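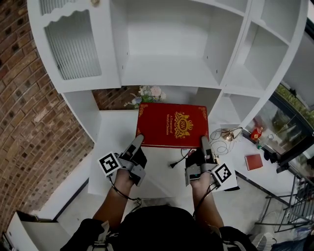
Public Libraries Should Keep Their Older Books

The district library at Breltau has announced that it will withdraw any title that has not been borrowed in three years. The policy is presented as routine housekeeping. It deserves closer examination, for it will decide what a whole town is able to read.

The case for withdrawal is familiar. Shelf space costs money. Worn copies discourage borrowers, and outdated medical and legal guides can do real harm. The Arnunar Reading Association accepts all of this and has never asked that every book be kept forever. Our objection is to the use of a single measure, the loan record, to judge books of very different kinds.

A travel guide that goes three years without a loan has probably finished its work. The same cannot be said of a collected edition of essays, a local history or a translation of a long poem. Such books are consulted at the table and returned to the shelf by the reader, and the loan record shows nothing. They may wait 19 years for the person who needs them. When the Vindar branch applied a similar rule, it lost most of its older poetry in one summer, and requests for those titles now go to the regional store, where the usual wait is 30 days. A student with an essay due next week will simply choose another subject.

It is often said that the classics are safe because they can be read on a screen at no charge. The texts may be. An edition is something more: its notes, its introduction, the choices of its editor, the size of its type. Many of our older members find a well-printed hardcover easier to read than any device, and younger readers still come upon authors by walking along a shelf.

The Mikkelsen branch offers a better model. Staff there review each section by hand, and no book more than 50 years old leaves the building until a second librarian has agreed. The work is slower. It has also kept the collection worth visiting.

We ask the district to suspend the Breltau rule until September, to publish the list of titles affected, and to adopt the Mikkelsen procedure in all branches. Readers should be invited to comment on the list before any book is sold or pulped.

The Arnunar Reading Association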